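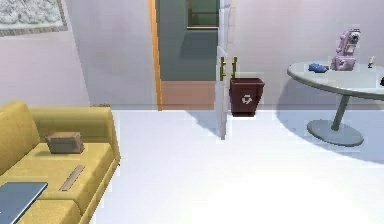 One of our newer members wrote to ask whether the club could please stop saying "just build a room" in the meeting notes, as if a room were a thing you knocked together while the kettle boiled. Her first attempt had a door that opened into solid wall and a sofa that sank slowly through the floor, and she wanted to know what she had missed.

A fair complaint, and I'm sorry it has taken me until August to answer it properly. So, with apologies to the old hands, this page goes through building a practice room for the Flollstead Robot Club fetch challenge from start to finish. You'll need the simulator installed and the club starter folder unpacked somewhere you can find it again. If you haven't got that far, bring your laptop along and we'll sort it out together (there is usually cake).

Start with the floor and walls

Open the starter folder and load the file called blank. You get a floor and nothing else. Add your walls one at a time, and tick "fixed" on every one of them before you do anything else. I know I go on about this. A wall that isn't fixed is only a very large, very thin box as far as the simulator is concerned, and the first time your robot nudges it the whole lot goes over.

Keep the colours pale and plain to begin with. A bright white floor looks smart but it does reflect a lot, so if your robot's vision code is having trouble, turn the shine down before you start rewriting anything. I lost a whole evening to that once.

Make the doorway

You can't cut a hole in a wall, which catches everybody out. Build the wall as two pieces with a gap between them, then put a short piece across the top. Put a second floor and another wall beyond it, in a different colour — a green wall works nicely — so the robot's camera can tell one room from the next.

The door itself needs a hinge. Click on the door, choose "joint", then "hinge", and drag the little marker to the edge where you want it to turn. If you leave the marker in the middle you get a revolving door, and very handsome it is too, but the judges won't have it. Set the door wide open for your first few runs. Getting a robot to work a handle is a separate job and a much harder one, and I'd leave it until the rest is behaving.

Bring in the furniture

The big pieces come from the Imex pack in the starter folder. You want a sofa, a table and a bin at the very least. Place each one a hair above the floor and let it drop when you press play. If you set it exactly at floor level it can end up tangled with the floor, and that's almost certainly where our sinking sofa came from. The other culprit is a missing collision shape: click the sofa, look for the box marked "solid", and tick it if it's empty.

Pedestal tables need a bit of extra thought. The top sticks out a long way past the column, so a robot that only looks low down will see a clear path and drive its head straight into the rim. Leave the table in by all means, but do test it from every side.

Give everything in the room a weight as well. The judges' file for this year's challenge uses these, in grams:

Small cardboard box: 100
Waste bin: 65 (it is meant to be easy to knock over)
Small table appliance: 2,000
Door: 3,000

I do realise a real door weighs a good deal more. It keeps the hinge from juddering, and the judges are happy with it.

Scatter the small things

Now for the pleasant part. Put a box on the sofa, something thin and flat beside it, and a few odds and ends on the table. Thin flat things are the devil to pick up, so if you're new to this, ask your robot for the box first and work up to the rest. Try turning the box a little as well, so that it isn't square to the seat. Ours at Drinley last year were all lined up like soldiers, and half the teams came unstuck on the day when the real course wasn't.

Keep a good stretch of open floor in the middle. Your robot needs space to turn round, and you need space to see what it's doing.

Save and test

Save under your own name, never as blank, please. Press play and leave the room alone for a minute with no robot in it. Nothing should slide, hum or tremble. If something does, stop, lift it slightly and try again.

Once it all sits still, add the Phuthong base from the robots menu, put it by the open door and send it to the sofa and back. When it can manage that, move the sofa and do it again.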